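Entraîneur diplômé obligatoire pour une équipe de jeunes ?
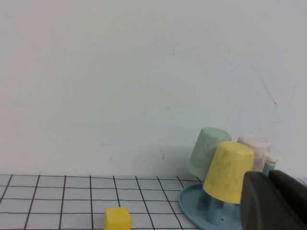

Porte-tasses bleu-gris, trois tasses à l'envers.

Le club de basket de Flerkulby nous réclame 600 euros pour former un entraîneur bénévole. Obligatoire, vraiment ? J'ai des doutes.

Réponse 1
Ça dépend du niveau. En départemental, chez nous à Batirska, on a joué des années sans diplômé. Demande le texte écrit - pas ce qu'on raconte au bord du terrain.

Réponse 2
600 c'est du vol, j'ai payé 40

Réponse 3
40 pour quoi, une journée d'initiation ? Ce n'est pas le même stage. Exige le devis détaillé avant de payer.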